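Section 4. Fitting a hard disk drive in the tower case

4.1 Scope

This section covers the 3.5-inch drive position in tower cases supplied under the Dillero name. It does not cover the lower bay bracket, which is dealt with in Section 5. The motherboard, the expansion card and the memory stay in place throughout.

Parts needed:

Hard disk drive, 3.5-inch
Drive caddy, part 658
SATA data cable, part 824
Fixture plate, part 1805 (optional)

4.2 Before you start

CAUTION: Shut down the computer, set the power supply switch to off and unplug the power cord. Hold the power button for a few seconds to drain the remaining charge.

CAUTION: Touch a bare metal part of the chassis before handling the drive or any board.

Work on a flat, stable surface with enough room beside the case for the fixture plate. Slatted tables are acceptable – check that no screws can fall between the slats. Keep a small dish at hand for fasteners.

4.3 Opening the case

1. Remove the thumbscrews at the rear of the side panel.

2. Slide the panel toward the rear and lift it off. Store it upright, away from the work area.

3. Lay the tower on its side with the interior facing up. Do not rest anything on the rim of the opening.

4. Find the drive cage. It is the metal cage with the blue plastic latch, in the corner of the case on the far side from the motherboard's rear connectors.

Note: Leave the diagonal cable bundle tied. If it sits across the cage opening, move it aside by hand without pulling on the connectors.

4.4 Preparing the drive

5. Set the fixture plate to the left of the case with the tall post standing up. The post serves as a side stop.

6. Press the drive into the caddy until the pins on both sides enter the mounting holes. The label must be readable from the open side.

7. Stand the caddy upright in its slot on the fixture plate. Check that it does not lean.

8. Compare the capacity on the drive label with the work order.

Note: A drive that has been dropped, even from a low height, should be set aside and tested before use.

4.5 Installing the drive

9. Lift the caddy straight up out of the slot, holding it by the edges. Do not press on the label or touch the circuit board of the drive.

10. Open the blue latch fully. Line up the caddy with the cage and slide it in until it stops.

11. Close the latch. If it will not close with light finger pressure, take the caddy out and repeat step 10 – do not force it.

12. Connect the SATA data cable and then the power connector. Both are keyed and fit one way only.

13. Check that no cable touches the processor or crosses the memory slots under tension.

Open tower and fixture plate, side panel off:

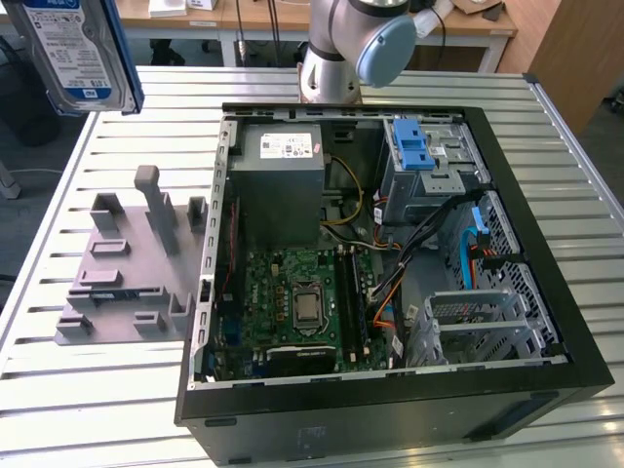
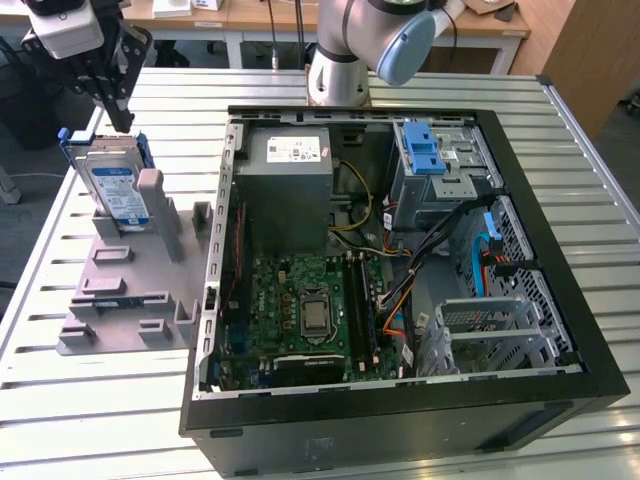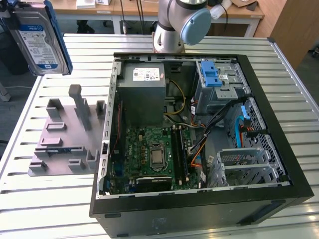

Reader comment from Manurung: step 11 could also mention the caddy rails. On two of our cases the latch stayed half open until we reseated the left rail, and the drive was not the cause. Please add this to the Gustex edition as well.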